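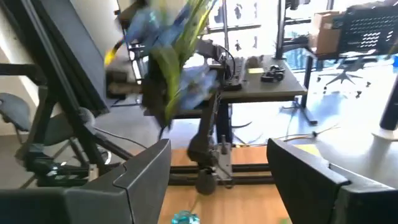
Wrist camera view over the wooden worktable, gripper open, second arm on the rail with its load raised.

Search products
Enter keyword or part number
Go

Prinex Cell 2 -- Control and Perception Software for Two-Arm Workcells

Prinex Cell 2 is a software package for running two robot arms over one work surface. It covers arm control, camera input, motion planning and the operator tools used to set up and replay a job. It is sold by Bundgaard as a license for one cell. Arms, grippers and cameras are not included.

Wrist view

The main input is a small camera at each wrist. The camera looks out between the gripper fingers, so the fingers are always part of the view. In the picture they are open wide, with the table, the rail and the other arm showing through the gap. Cell 2 masks the fingers out using the gripper model and the current opening. The mask is updated with every picture and does not need to be drawn by hand. If you change the fingers, load the new shape file and run the mask check from the Tools menu.

Objects very close to the fingers are often only partly visible. A translucent blue plastic piece lies just below the gripper opening in the picture, and only a sliver of a small green item shows by the right finger. Cell 2 keeps partial objects in the scene list and marks them "incomplete." The planner will not grasp an incomplete object until it has a second view of it. This setting can be turned off per job.

Motion blur

Fast moves blur the camera image. The green and blue bundle held up by the second arm is a hard case: long thin strands, no fixed outline, and heavily blurred. Cell 2 gives each region of the picture a sharpness score and leaves low-scoring regions out of object detection. The planner still treats them as occupied space. For soft or leafy loads the operator can set a keep-out margin in millimeters, and the margin travels with the gripper.

Background

Cell 2 does not need a screen behind the table. The work area is drawn once in the setup tool, and anything beyond it is ignored for grasping. Desks, chairs and cables can stay where they are. Strong window light behind the work area is handled by metering exposure on the table surface only. Juwita Sitompul's setup note, listed at the end of this page, covers bright rooms in more detail.

Planning

Both arms are planned together. Each arm reports its joint positions to the planner, and the planner holds one arm back when the paths would cross. An arm on a rail is entered as a fixed base with an offset. Moving the base along the rail means entering a new offset and running calibration again -- allow 30 minutes for both arms.

Tooling

- Job editor with step-by-step replay
- Log viewer with wrist video and joint data on one time line
- Calibration tool for wrist cameras and rail offsets
- Command line tools for batch export

Requirements

A dedicated Linux computer with a wired network connection to both arm controllers. Virtual machines are not supported. The license file is tied to the computer, and it can be moved once per year through the support desk.

Ordering

2319 -- Prinex Cell 2, license for one cell
2756 -- Prinex Cell 2, license with on-site setup

Licenses are sent by email. Orders for 10 or more cells are handled by Gillespie Nisbet in the Bundgaard sales office. Customers with Cell 1 can open their old job files in Cell 2, but camera calibration does not carry over and must be done again.

Page updated 23/04/2019

Related items
Prinex Log Viewer, stand-alone
Hirnar Gripper Shape Library
Brotico Wrist Camera Cable Set
Setup note: Exposure in Bright Rooms (J. Sitompul)
Setup note: Entering Rail Offsets (H. Khoo)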